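Home Equipment Planning Gallery Suppliers Contact
Search this site Enter keyword Go
Print this page E-mail this page

Hand-held gripper stations: equipment gallery and budget notes
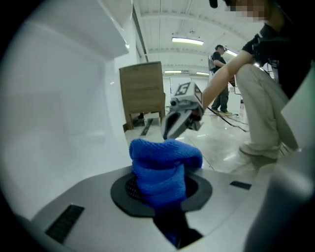

Blue microfiber towel in a round opening, gripper jaws slightly open above it. The marker is on the top face of the white body.

Prepared by Viorica Sârbu, equipment planning, Zinine. Revised 5 March 2024.

This page supports the purchase request for the second demonstration room at the Himon site. It covers the hand-held grippers, the objects they are used on, and the room itself. Prices are in US dollars, before tax. Software licenses are budgeted separately and do not appear on this page.

Grippers

The request is for a parallel-use set: one gripper per operator, plus one spare per room. The Aleo quote gives a unit price of $403 for the body and jaws, without the camera. The Shim quote is lower per unit but excludes jaw replacements, and the two should not be compared until Shim sends a revised sheet.

Jaws are a consumable. Soft goods such as towels cause little wear on the contact faces, but the jaws also meet the rim of whatever the towel is in. The plan allows one replacement pair per gripper in the first year.

Markers are printed in-house on matte stock. Glossy laminate reflects ceiling lights and should not be ordered, even where the supplier includes it at no charge.

Textiles

Microfiber towels are bought in packs of 50. Order a single color per batch and record the batch on the task sheet. Towels are withdrawn when the edge stitching opens. Cotton towels are on the list for May and will need their own storage bin.

Fixtures

Openings with a rigid rim are preferred for insertion and removal tasks. Fixtures with a deep cavity take more reset time per trial - allow for this in the labor line, not in the equipment line. Anything over 27 inches in height needs a floor position with clear access on two sides, as operators often work from a crouch.

Room

Floor cable should be routed along the wall or covered. Cable covers were left out of the first request and have been added. Lighting is adequate in both rooms and no fixtures are requested. Knee pads are charged to general supplies.

Total

The equipment line for the second room comes to $3531, including spares and cable covers and excluding cameras, freight and labor. Freight from Aleo is quoted per shipment, so the grippers and replacement jaws should go on one order.

Corrections to part numbers go to Viorica Sârbu before the order is released. The Shim sheet will be added here when received.

Print this page E-mail this page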